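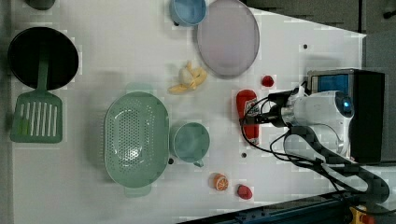

# Cozinhas de brincar: o que avaliar antes de comprar o segundo conjunto

O primeiro conjunto de cozinha infantil costuma ser comprado pela embalagem. O segundo é comprado por quem já sabe quais peças desapareceram, quais racharam e quais foram usadas todos os dias. Este texto trata do segundo.

## Recipientes e utensílios

A frigideira é a peça de maior desgaste. Recebe espátula, legumes, blocos de montar e, com frequência, água. Três medidas interessam: o diâmetro interno, a altura da borda e o comprimento do cabo. Um diâmetro de 12 centímetros comporta duas ou três peças de comida; abaixo disso, a criança empilha e a pilha cai. Cabos compridos deslocam o centro de massa e fazem a frigideira vazia tombar para trás em fogões de tampo estreito.

A espátula com fendas tem uma vantagem sobre a lisa: prende menos água na lavagem e seca mais depressa. Convém verificar as rebarbas entre as fendas, onde o acabamento do molde costuma ser pior. Passa-se a unha em cada ranhura. Se enganchar, uma lixa fina resolve.

Escorredores grandes, ovais, em verde-claro ou outro tom pastel, ocupam muito espaço na prateleira e compensam. Servem de cesto, de fruteira e de caixa de arrumação para as peças pequenas no fim do dia. O ponto fraco são os furos, que retêm massa de modelar. A limpeza se faz de fora para dentro, com escova de mamadeira, depois que a massa endurecer.

Canecas e copos devem ter boca larga o bastante para entrar um pano dobrado. Pratos de borda levemente levantada seguram melhor as frutas redondas do que os totalmente planos e empilham sem travar.

## Comida

A escala é o critério mais negligenciado. Um frasco de ketchup que não cabe deitado na frigideira obriga a criança a tratá-lo como objeto à parte; um morango do tamanho de uma ervilha some na primeira semana e não deve ficar ao alcance de menores de três anos. Thảo Giáp, que coordena a ludoteca Royer e responde por um acervo de 3.060 peças, trabalha com uma regra simples: toda comida precisa caber na palma da mão de um adulto sem fechar os dedos, e nenhuma pode passar pelo tubo de teste de peças pequenas.

Algumas observações por tipo:

- **Banana parcialmente descascada.** Nos modelos de casca fixa, as abas abertas são o ponto de ruptura. Dobrar uma delas para trás indica a espessura do material. Se a dobra deixar linha branca, a aba não dura.
- **Fatia de laranja.** A pintura dos gomos sai antes da pintura da casca. Preferir cor na massa.
- **Morango.** Comprar aos pares. É a peça mais perdida do acervo da Royer, à frente do ovo.
- **Ketchup.** Frascos ocos com tampa colada acumulam água por dentro. Um furo de dois milímetros na base permite a drenagem.

## Limpeza e conservação

Na Royer, as peças rígidas sem pilha nem papel colado são lavadas em água morna, a 46 graus no máximo, com detergente neutro. Acima disso, segundo Giáp, os plásticos mais finos perdem a forma, a começar pelos pratos. O enxágue é feito em água corrente e a secagem, sobre grade, com as peças côncavas viradas para baixo. Tecido e feltro seguem outra rotina e não entram no mesmo tanque.

Jonatan Solheim, que restaura brinquedos na oficina Skisholm, recomenda não usar cola instantânea em cabos partidos. A junta fica dura e volta a quebrar ao lado. Ele usa pino interno de náilon e epóxi flexível – demora um dia para curar, mas suporta torção. Para riscos no interior de frigideiras escuras, a orientação é deixar como estão. Polir produz uma mancha brilhante mais visível do que o risco.

## Conjuntos comparados

Foram examinados dois conjuntos à venda em lojas especializadas.

O **Gutinness** traz recipientes bem dimensionados e comida irregular. O pão e a cenoura parecem vir de escalas diferentes. A frigideira é estável. As canecas têm alça fechada, boa para pendurar em gancho.

O **Zilmont** faz o contrário: frutas muito corretas em proporção e cor, recipientes leves demais. O escorredor desliza quando a criança mexe dentro dele com a espátula. O fabricante declara cerca de 2.000 ciclos de dobra para as cascas articuladas, número que não foi possível verificar.

Quem já tem panelas em bom estado pode comprar apenas a comida Zilmont, vendida em separado. Quem começa do zero fica mais bem servido com o Gutinness e reposição avulsa dos morangos.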